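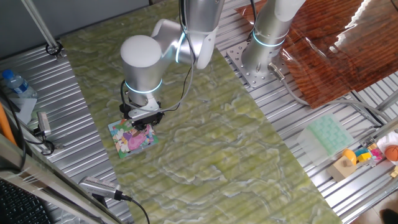 Small parts and surfaces: notes for November

Picture cards should be stored flat and kept out of direct sun, as printed pinks and purples fade first. The Brakthorpe sets use square cards on 300 gsm stock; replace any card with a lifted corner.

Marble-patterned tops are wiped with a damp cloth and dried at once. Glossy wood-grain sheets take the same treatment, but no abrasive pads.

Silicone ice cube trays go back to the Costier shelf, wells facing down. Stack no more than 2 high.

Replacement cards are packed in lots of 29. Orders close Saturday.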